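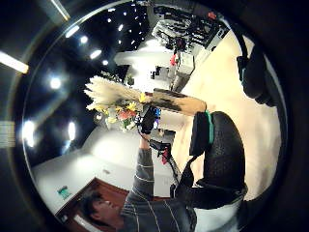 Elīna Strazds wrote on the course page after the visit that she still doesn't see why anyone would collect hand motion from people when the robot's joints are different from ours, and that she would like this covered before the lab report is due. Several others asked the same thing in other words, so these notes start there and then go back over the rest of the visit.

Handout 6: Notes from the open day at Fulevis

1. Why record people at all

A robot arm can be taught by moving it with a joystick or a second arm. It works, but it is slow, and the person driving it has very little feel for what the fingers are doing. If a person does the task with their own hands, wearing gloves and a wrist sensor, the motions come out at normal speed. You also get the small corrections people make without thinking, such as shifting a grip when a wrapper starts to slide.

Elīna's point stands. The joints do not match, and somebody has to convert the human motion into something the robot can carry out. This step is called retargeting. At Fulevis they keep the position of the wrist and fingertips and let the software work out the joint angles. Some recordings can't be converted, and those get thrown out. Of 400 recordings in the set we were shown, 181 were kept.

2. The bouquet task

The demonstration used a wrapped bouquet with dried grass plumes at the top, yellow and coral-pink flowers under them, and a long brown kraft-paper wrapping around the stems. The wearer had black gloves on both hands and a black sensor unit at the left wrist, with a thin cable.

Reasons it makes a good test object:

Paper gives way. A grip that is safe on a box will crush it.
The top is wide and light, the wrapped end is narrow. Where you hold it matters.
Grass plumes hide the fingers from some angles, so a camera alone may lose track of the hand.
It is usually handled with two hands, and the two have to agree.

The last item is the one most of you skipped in your visit sheets. Please read section 4 of the textbook chapter on two-handed tasks again.

3. Casosum and the robot side

Casosum is the name of the software that plays the converted motions on the arm. We saw it run in the second half of the visit, after 2 p.m. The arm did a pick, a turn and a handover with a cardboard tube. It did not attempt the bouquet. The engineer said they want 3000 usable recordings before they try soft objects on the arm, and that the gloves are now the slow part because each pair has to be recalibrated for each wearer.

Write down the order of the steps, as it will come up again in June:

Calibrate gloves to the wearer.
Record the task.
Check the recording and drop the bad ones.
Retarget to the robot hand.
Play back in simulation.
Play back on the arm at low speed.

4. Questions from the floor

Does the wearer need training? Half a day, mostly spent learning to keep the fingers in view.

Does a thick glove change how people grip? Yes. People squeeze harder when they can't feel well. Fulevis corrects for it with a fixed factor, and the group from Priedītis argued that a fixed factor is too simple. I agree with them, but there wasn't time to settle it.

Can the same data be used for a two-finger gripper? Partly. The wrist path carries over, the finger data mostly does not.

5. For the lab report

Pick one household object that bends or crumples. Describe how you hold it, with which fingers, and what changes between picking it up and handing it over. Then say which parts of that would survive retargeting to a two-finger gripper. Two pages, one sketch. Lab groups are posted outside room 19. Anyone who missed the visit can use the Kernanon reading in place of section 2.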